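Sobre a Zirnero

6 de maio de 2025
Por Nomvula Hendricks

A Zirnero é um ateliê de arquitetura e interiores dedicado à reabilitação de casas antigas. Trabalhamos sobretudo com moradias em banda, prédios pequenos de rendimento e casas de aldeia em pedra, quase sempre habitadas ou herdadas pelos clientes que nos procuram.

O ateliê abriu numa loja de rés do chão que tinha sido uma retrosaria. Ainda lá estamos. O balcão comprido ficou e serve de mesa de reuniões, e as gavetas dos botões guardam amostras de azulejo, ferragens e pedaços de reboco trazidos das obras.

Como trabalhamos

Cada projeto começa com um levantamento da casa. Medimos tudo à mão, fotografamos paredes, tetos e caixilharias e abrimos pequenas sondagens nos pontos em que há dúvidas sobre a estrutura. Só depois desenhamos. O relatório do levantamento é entregue ao cliente e fica com ele, mesmo que a obra não avance.

Nas fachadas mexemos pouco. Reparamos cantarias, refazemos rebocos à base de cal e recuperamos as janelas de madeira sempre que o estado o permite. No interior há mais liberdade: cozinhas abertas para o quintal, escadas mudadas de sítio, claraboias sobre corredores sem luz. Não imitamos o antigo nas partes novas. Uma parede de hoje deve ler-se como tal.

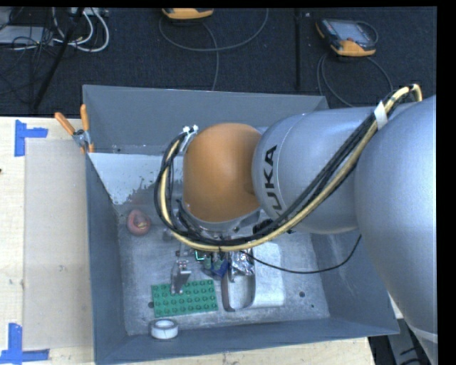
Acompanhamos a obra do princípio ao fim. Há uma visita semanal ao estaleiro, com ata enviada ao cliente e ao empreiteiro, e os preços de trabalhos a mais são aprovados por escrito antes de se executarem. Não temos empreiteiro próprio. Pedimos orçamentos a pelo menos três empresas e apresentamos as propostas lado a lado, com um parecer nosso.

A equipa

Somos oito pessoas. O ateliê é dirigido por Nomvula Hendricks, arquiteta, que assina os projetos e faz a primeira visita a cada casa. A equipa inclui arquitetos, uma designer de interiores, um desenhador e uma pessoa responsável por medições e licenciamento. A engenharia de estruturas e a térmica são contratadas fora, projeto a projeto.

Todos os anos, em setembro, recebemos dois estagiários por um período de três meses. Os estágios são pagos. As candidaturas fazem-se por correio eletrónico, com portefólio em PDF e uma carta curta.

Alguns projetos

A Casa Brurora, moradia em banda com jardim nas traseiras, foi o nosso primeiro trabalho de raiz a telhado. O prédio Skorham, maior, obrigou a reforçar os pavimentos de madeira em todos os pisos e tem agora 900 metros quadrados de área habitável. A Casa Yeh está em obra.

Primeira reunião

A primeira reunião não tem custo e pode ser no ateliê ou na própria casa. Pedimos que tragam a caderneta predial e plantas, se existirem. Para imóveis em zona classificada convém trazer também qualquer parecer anterior da câmara.

Artigos relacionados
Casa Brurora: a escada nova e o pátio
Rebocos de cal: o que pedir ao empreiteiro
Recuperar ou substituir janelas de madeira
Prédio Skorham: reforço dos pavimentos

© 2025 Zirnero, Arquitetura e Interiores | Contactos | Voltar ao topo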